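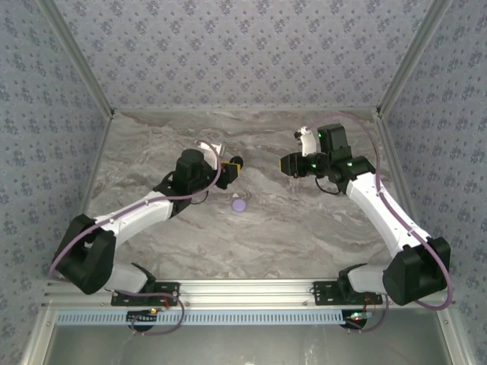 Papel de flores sobre fondo gris pálido, encimera veteada.

En defensa del papel pintado

Lo diré rápido porque tengo que entregar esto antes de las ocho: me cansé de las paredes blancas. Blanco roto, blanco hueso, blanco nube. Quince nombres para el mismo miedo.

Mi abuela tenía flores en el pasillo. Azules, chiquitas, repetidas hasta el techo. De niña las contaba cuando me mandaban a dormir la siesta y siempre me perdía en la misma esquina, donde el dibujo no casaba. Esa esquina mal puesta es lo que mejor recuerdo de la casa. Del piso donde viví después, todo pintado de blanco, no recuerdo ni una pared.

El argumento de siempre es el de la venta. "Pinta neutro, que luego se vende mejor." Me lo repitió Jeferson Toledo, que lleva una inmobiliaria y me cae bien, pero vamos a ver. ¿Vivir diez años en una casa pensando en el gusto del que venga detrás? Un desconocido. Que además va a tirar el tabique y cambiar la cocina, como todos.

Luego está lo de la moda. Que si cansa, que si recarga, que si el estampado pequeño es de casa de muñecas. Pues a mí la casa de muñecas me parecía muy bien.

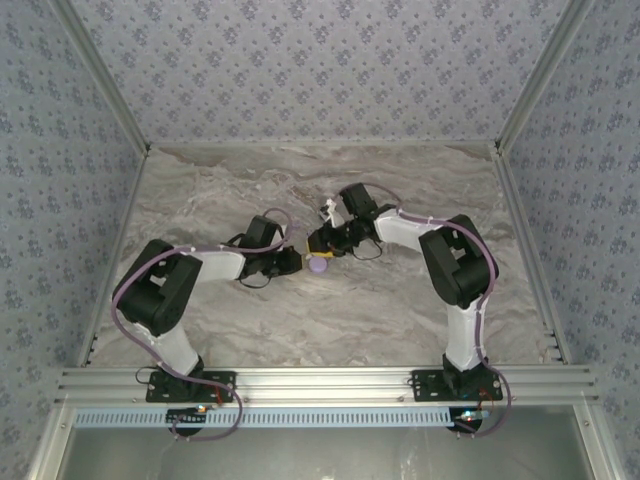
El precio, que también cuenta

Fui a preguntar a Cultovska, la tienda de la esquina del mercado. Papel floral, dos paredes del dormitorio, cola incluida: 1456 pesos. No es regalado. Tampoco es una locura, he gastado más en una lámpara que da poca luz y encima zumba. Y quedan rollos de saldo, de Condora sobre todo, a 1000 pesos el lote. Colores raros, sí. Mejor todavia.

Ponerlo es otra historia. Roswitha Gruber, mi vecina, empapeló su comedor en marzo y estuvo una semana sin hablarle a su marido. Burbujas, la plomada torcida, un trozo al revés detrás del aparador. Pero entras a ese comedor y sabes en casa de quién estás - cosa que no puedo decir de casi ninguna de las casas que visité este año. 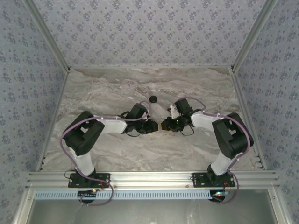 Y no pido que todo el mundo empapele hasta el baño. Una pared. El fondo de un armario, si da verguenza. Lo que me molesta es la obediencia, esa idea de que el buen gusto consiste en que no se note que vive alguien. Las revistas tienen parte de culpa, los alquileres otra parte, bastante más grande: si el casero no te deja clavar ni un cuadro, claro que acabas queriendo el blanco.

Yo ya compré mis rollos. Están en el pasillo, todavía con el plástico. Empiezo por la pared de la cama.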